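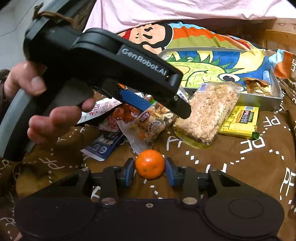
Figure 6.1 A gripper with its finger pads on either side of a mandarin. A handheld gripper is held above the packaged snacks.

Chapter 6
When the Grip Goes Wrong

Most of the faults covered so far in this book announce themselves. A motor stalls, a fuse blows, a controller stops and shows an error code. The faults in this chapter are quieter. A gripper that closes a little too far, or opens a little too late, can go on working for weeks before anyone connects it with the damage it causes.

The chapter begins with a case from a packing plant in Sedgwick. The plant used a two-finger gripper to move fruit and wrapped snacks from a sorting table into mixed gift boxes. The gripper was made by a small supplier called Vandgate, and it had been set up using recordings made by hand. Workers picked up each item with a handheld version of the tool, and the recorded finger openings became the starting values for the machine.

One morning in May, a shift lead named Mirjana Papadopoulos opened a box that had come back from a store and found a split mandarin at the bottom. Juice had soaked the card under the other items. She checked the pallet it came from. Of the 478 boxes packed on that line overnight, 3 held fruit with the same kind of split, always on the side where the left finger made contact.

The maintenance technician, Ilir Omerović, looked first at the closing force. It was within its limit. He then swapped the finger pads, which showed some wear, and ran the line again. Two more mandarins split before lunch. At that point the line was stopped and fruit was packed by hand for the rest of the day.

The cause was found that evening by Damir Dumitrescu, an engineer from Vandgate. The left finger was reaching the fruit before the right one. A pin in its linkage had been replaced during a service visit, and the zero position had not been set again afterward. The error at the fingertip was around 2 millimeters. With a wrapped bar or a bag of nuts it made no difference, as the item simply slid across until both pads touched. The mandarins sat in a shallow molded cup and could not slide. The left pad pressed each one against the wall of the cup until the right pad arrived.

The force limit did not help because of where the force was measured. The sensor was in the drive, upstream of both linkages, and it reported a single number. It had no way of showing that one finger was carrying the whole load.

There was a second failure in this case, and it had nothing to do with metal. The service record said "pin replaced, tested OK." The test had been done with a foam block on an open table. Ermira Begović, who wrote the plant's report, noted that the block was free to move in the same way as the snack bags, so the test could not have found the fault. She recommended that every check after a repair include the most easily damaged item on the line, held the way it is held in production.

Keep this case in mind as you read. We return to it in Section 6.4, where the finger positions are worked out from the linkage drawings, and again in the review problems.

What this chapter covers

6.1 Contact and timing: what happens when two fingers do not arrive together
6.2 Force limits and where to measure them
6.3 Wear in pads, pins and screws
6.4 Setting the zero position after a repair
6.5 Hand safety near moving fingers
6.6 Writing a service record that others can use

Terms to know

Zero position: the reference point from which a finger's movement is measured.
Linkage: the set of plates and pins that carries motion from the drive to the finger.
Compliance: the amount a pad, finger or object gives way under load.
Pinch point: any place where a hand or finger can be caught between moving parts.

Before you begin

You will need the linkage drawings from Chapter 4 and a set of feeler gauges. If your shop has a working gripper, disconnect the power and lock it out before you measure anything — the procedure is on the card inside the back cover. Fingers driven by a spring can still close with the power off, so block them open first.

6.1 Contact and Timing

Two fingers that share one drive are expected to move by equal amounts. In practice they never match exactly. Each pin has some play in its hole, each plate is cut to a tolerance, and each pad wears at its own rate. The difference in arrival between the two fingers is called the contact offset, and it is measured at the pad face with the gripper closing at its normal working speed.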